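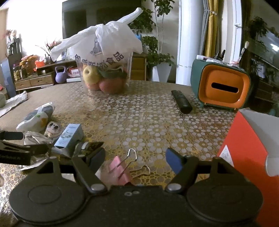 Notebook, July, page 18. Sorting and packing, living room end

Started at 2:20 with the odds and ends, and I want this written down before I forget which pile was which (last month's page is useless, I wrote "misc" four times!). The Cadunville lot goes in one box this time. I'm sick of labeling three half-full ones, and Prenow charges by the box anyway.

Small stuff first. Binder clips all go in the tin with the Zellham receipts, and yes, that includes the pink one, which I keep stealing for the recipe cards. The remote stays with the house. The fruit stays too, I'm eating it before the trip or giving it away, no more peaches in transit ever again.

Box number is 2081, written on the bottom flap in marker. It's the big cardboard one, white on the inside with the red rim, and I like it because the light bounces around in there and I can find things again. Flat packets go in standing up, like files. I tried laying them down on the last round and ended up digging for the tea for ages.
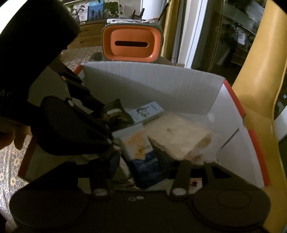
Heavier packages want to sit low and against the wall of the box, with the slim cartons on the diagonal if they won't go any other way. I know diagonal wastes space. It also stops everything sliding over when I pick the thing up, so I'm keeping it until somebody shows me better. Limit I'm using is 20 items per box, and a tea towel on top.

Dry goods next. Grains get checked at the seam, squeezed a bit, then packed upright near the middle. If a bag feels soft at the corner, double bag it! The kitchen scale said 585 g for the one I opened and clipped shut, so that one isn't traveling at all, it's going back in the jar. 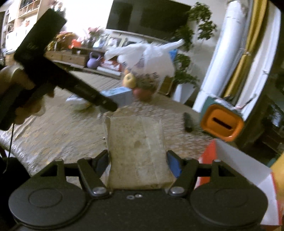
Bag of grain upright, hammer out, TV wall behind.

Hammer goes in the tool roll and NOT in with food, note to self. Ra shelf brackets are still missing two screws, check the drawer under the sink.

To do: more marker pens, wide tape, ask Prenow if the pickup can be after 4. Rug needs a vacuum once the box is off it.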